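Packaging and Fitting, Unit 2: Small Boxes and What Goes in Them
Notes by Concetta Caruso, Rurnside evening program

Welcome back, everyone, and thank you for putting the chairs away so nicely last time! Tonight we stay with small boxes, and I want us to take them slowly, even those of you who have packed 400 of them at work and could do it half asleep.

Start with a clear table. I know I say it every term, but a pale, bare surface is the kindest thing you can give yourself when the piece you are handling is dark and shiny. Glossy tops throw the light back at you, and it becomes hard to judge where an edge really is — so look at the side of the piece, and let the top do what it likes.

Next, think about the angle. A long piece is easier to bring in lengthwise, one end a touch lower, and then settled level. Please don't press on the middle. If it doesn't want to go, lift it out, turn it and try again.

Small dark pieces on a white tabletop:
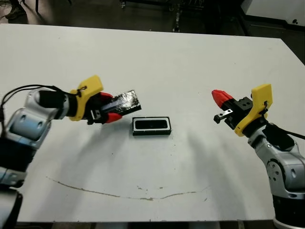
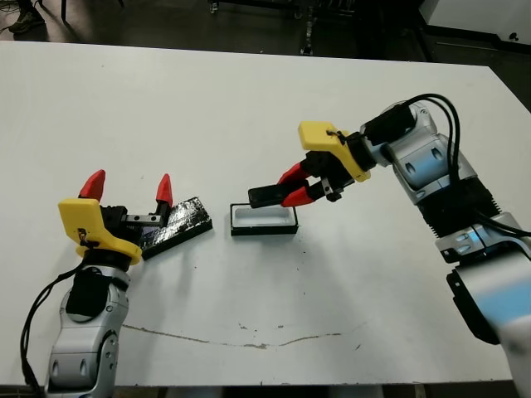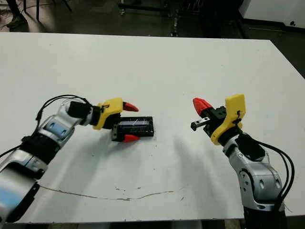
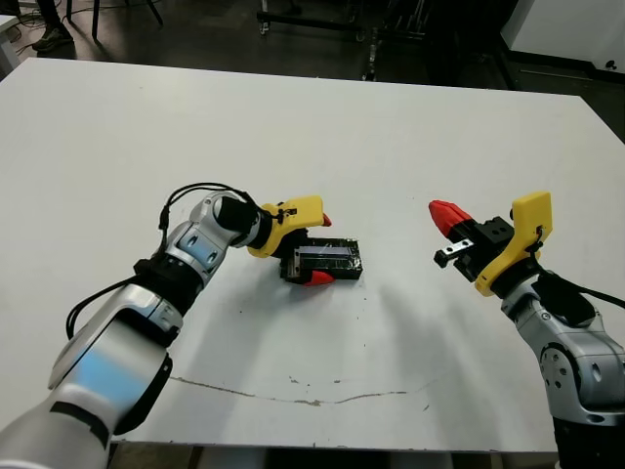 For your homework, find a box at home with a snug insert and write me a page on how you would pack it, 573 words at the very most (Hemico's limit for a work instruction, and a good habit to get into). Bring the box along too, if it fits in your bag.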